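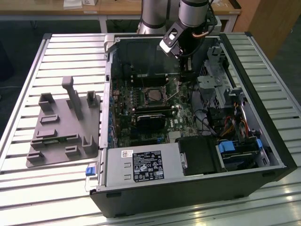
May 2020

So I've been meaning to write about sorting out my old files for ages, and now that I've been stuck at home for weeks I've run out of excuses. I have 2389 photos sitting in one folder called "misc." Yes, one folder! Some are from trips, a lot are of receipts, and there's a whole run of a sandwich I ate in Zandamau that I must have been very proud of.

My first idea was to go year by year. That lasted one evening. The dates are a mess - anything I copied over from my old laptop has the date of the copying, so half my twenties apparently took place on the same afternoon. After that I tried going by place and that worked a lot better, even though I had to guess at some of them. (Is this beach Sillow or the one we drove to by mistake? All I have to go on is my sunburn.)

I asked my friend Benedikt Kaufmann how he does it and he sent me back a very long email. He keeps everything in folders named after the month, no exceptions, and he deletes the bad ones the same night he takes them. I can't do that. I need to let a blurry picture sit for a few years before I can part with it.

What I ended up with is four folders: people, places, house stuff, and "ask Mom." The last one is the best. I've been sending her a few pictures every night and she calls me up to tell me who everyone is, and then we're on the phone for an hour talking about my great-uncle's terrible boat. There's one of her in front of the Nägeli bakery with a haircut she swears she never had. I've got 49 left in that folder and I'm kind of dragging it out.

The scanning is going slower. My dad left two shoeboxes of prints and I'd only done 191 of them before my back started complaining, so now I do a small stack after breakfast with the radio on. If they curl, put them under a heavy book overnight first! I used the Grirkumik phone book, finally a use for it.

Oh, and backups. I bought a second drive and I keep it at my sister's place, well, I will once I can go over there again. For now it lives in the sock drawer. I did delete a bunch too, mostly screenshots of maps and eleven pictures of the same parking sign.

I'd like to have a real printed album done by July, for Mom's birthday, but I keep changing my mind about the cover. She likes green. My sister says plain gray looks more grown up. If any of you have had one printed and the pages didn't fall out, tell me where you got it, and whether they let you write captions on the back pages too.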